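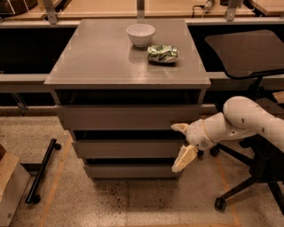 Encyclopedia > Household and Office > Storage Furniture

Three-drawer cabinet

Reading time: 6 minutes

A three-drawer cabinet is a low piece of storage furniture with three drawers stacked one above another under a flat top. It is one of the most common pieces in offices, workshops, studios and spare rooms, and one of the most adaptable: the same cabinet can hold tax papers in one decade and knitting wool in the next. Most stand somewhere between knee and waist height, low enough to reach over from an office chair and just the right height to put things down on. Grey is a very frequent colour, followed by white, black and beige.

The piece goes by many names. In Australia and Britain a small one that lives beside or beneath a desk is usually called a pedestal, or a mobile pedestal if it has castors. Canadians are more likely to say filing cabinet whether or not there are any files in it. A wider version for a bedroom is a chest of drawers, and the borders between all these are wonderfully blurry.

Construction

The outer box is called the carcass or case. It may be folded sheet steel, solid timber, plywood, particleboard or moulded plastic, and each has its devotees. Steel resists knocks and keeps its shape under a heavy load of paper. Timber can be planed, patched and refinished almost forever. Particleboard is cheap and flat but dislikes water, and swells at the edges if a damp mop is left leaning against it.

The top is often made a little larger than the case so that it overhangs the uppermost drawer. An overhang protects the drawer from drips and crumbs, and on cabinets without handles it may leave a recess where the fingers can get a grip. A flat top with a slight gloss wipes clean easily, though it also shows every reflection from the ceiling lights, and a matte finish is kinder to tired eyes.

Gaps between the drawer fronts are deliberate. They are known as reveals, and keeping them even is one of the real pleasures (and torments) of cabinetmaking. Too narrow, and the fronts rub when the case settles on an uneven floor; too wide, and dust gets in. Under lights from above, the reveals read as dark lines across the face of the cabinet, and designers make good use of this. A plain box with three crisp shadows across it can look very handsome.

Drawers and runners

Simple wooden drawers slide on wooden rails, helped along with candle wax or dry soap. Most newer cabinets use metal runners fixed to the drawer sides. Roller runners have a small plastic wheel at the front of the case and another at the back of the drawer, and they rattle in a friendly way. Ball-bearing runners are quieter and can be made to extend fully, so the things at the very back come out into the daylight. Anyone who has lost a stapler behind a bundle of envelopes will appreciate the difference!

The three drawers may be equal in height or graduated, with the deepest at the bottom. A common office pattern has two shallow drawers over one deep enough for hanging files. Graduated drawers put the weight low down and keep the small, often-used things near the hand. Equal drawers are easier to build and can be swapped about, handy when one runner has worn more than the others.

A loaded drawer pulled all the way out moves a surprising amount of weight forward, and a light cabinet can tip. Many office models have an interlock that allows only one drawer to open at a time. In homes with small children, the case should be fixed to the wall with a bracket or strap whenever its design allows.

The Flosbridge pattern

A well-loved regional type is the Flosbridge cabinet, named for the mill town where a joinery works turned them out for the local council. The works offered it in two sizes, nicknamed Ham and Mutton by the people who packed them. Ham was the narrow one for beside a desk. Mutton was wider, with a top big enough for a typewriter, and weighed enough that the delivery note called for two people on the stairs.

The pattern book listed 107 fittings, including label holders, drawer dividers, lock plates and a curious sloping tray for rubber stamps. The nearby town of Cakent ordered 316 cabinets when it fitted out its new offices, all in the same grey, and a good many were later sold off to schools and sheds. They still turn up at clearing sales, often with the original dividers in the top drawer and somebody's fuse wire in the bottom one.

Use of the top

No account of the three-drawer cabinet would be complete without the top, which in daily life may be busier than the drawers. It is used for printers, pot plants, the morning mail and, very often, food. A small white bowl and a crumpled snack bag are as typical of the office cabinet as any document. Ceramic bowls sit well on a smooth surface, but an unglazed foot ring can scratch it, and a felt dot or a cork mat solves the problem for a few cents.

Placing

A cabinet works best with clear floor in front equal to the depth of an open drawer, plus room to stand. In offices the usual obstacle is the swivel chair, whose spreading five-spoke base takes up more floor than its seat suggests. Coat racks and rolling stands are nearly as troublesome, as their low legs slide into just the spot where the bottom drawer wants to go. Some workplaces mark out the floor with coloured tape to keep walkways and furniture apart.

Concrete floors are excellent for heavy cabinets, being firm underfoot, although they are seldom perfectly level. A drawer that drifts open by itself is generally a sign that the case leans forward. Thin packers under the front corners will cure it. On castors, the cabinet should be locked or chocked before the deep drawer is loaded.

Care

Drawer runners benefit from a dry brush once or twice a year, followed by a very small amount of light lubricant on metal parts. Plastic rollers should be left dry. Painted and powder-coated surfaces are cleaned with lukewarm water and mild dish soap, then wiped dry along the overhang and the drawer edges, where moisture tends to sit. Scouring pads dull a glossy finish for good.

Sticking drawers are usually overfilled. If emptying one makes no difference, the runner screws are the next thing to check, starting with the pair nearest the front.

See also: Chest of drawers; Drawer runner; Filing cabinet; Mobile pedestal; Plan chest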